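Home - Meetings - Minutes - Join - Contact

Home Automation Circle, minutes of the meeting of March 12, 2024

I took notes again, so blame me for anything missing. We had 20 people, which is our best turnout since the move to the Menis building.

Minutes of the last meeting: approved, with one fix. The Wemodix vacuum costs $388, and I'd left off the last digit. Sorry!

Item 1. Can machines do chores yet? We went around the room and it got loud. The floor-cleaning people say yes, done, next question. The laundry people say no way. One member has had a Drevov window cleaner for a month and likes it fine on big panes, but she still does the corners by hand (and carries it from window to window, so I'm not sure who is working for whom). The member who runs the stockroom at Lo Presti told us shelf restocking is still all people there, and he'd settle for something that put returns back in the right bin.

Item 2. Tidying up. This was my item, so I talked too long. My feeling is that picking up toys and odds and ends is the chore to watch - every piece is a different shape, and a basket has sides to bump into. A ball rolls, a cup tips over, a block lands any which way. Two members thought a decent arm could handle it today if you gave it all evening. Others want to see it done on a carpet with a dog in the room before they believe a word.

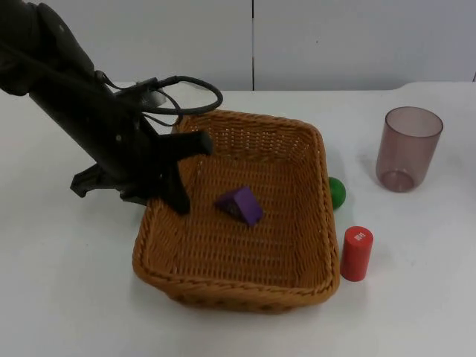 Item 2: black gripper at the wicker basket, purple block inside, green ball and red cylinder next to it.

We agreed to try a scoring sheet: 50 pickups, one point each, and you lose the point if a person has to step in. I'll type it up.

Item 3. Money. We voted to spend up to $50 on bins and small household stuff for the tests. 4 against, everyone else for.

Item 4. Next meeting is in April, same room. Please bring your own mug, we ran out.

Related
Minutes: Dishwashers, loading and unloading
Notes from the Lo Presti stockroom visit
Drevov window cleaner, one member's report
Scoring sheet (draft)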